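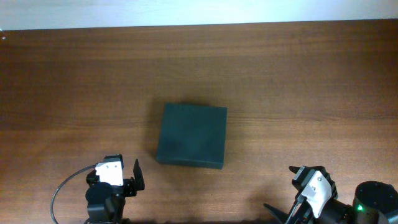
Zweiarmplatz mit grünem Block auf dem Holztisch, beide Greifer ohne Last

Über uns

Flindora ist ein Lohnbetrieb für Sortier- und Bestückarbeiten mit Sitz in Kuusisto. Seit Oktober läuft dort die Zelle Sisis im Regelbetrieb. Sie übernimmt das Umsetzen flacher Teile, das vorher im Zweischichtbetrieb von Hand erfolgte. Je Schicht sind 666 Teile eingeplant.

Für die Belegschaft haben sich vor allem die Aufgaben verschoben. Neun Beschäftigte wurden im Einrichten und in der Fernführung der Arme geschult, 2 davon schreiben inzwischen die Prüfabläufe. Die Lohngruppen blieben unverändert, die Nachtschicht ist entfallen. Sonderformen und Kleinserien werden weiterhin manuell bearbeitet — der Rüstaufwand lohnt dort nicht.

Änderungen an der Zelle gibt die Schichtleitung frei. Störungen werden im System Skustia erfasst und beim Schichtwechsel besprochen.

Leitung Automatisierung: Ruan Maluleke, Durchwahl 3212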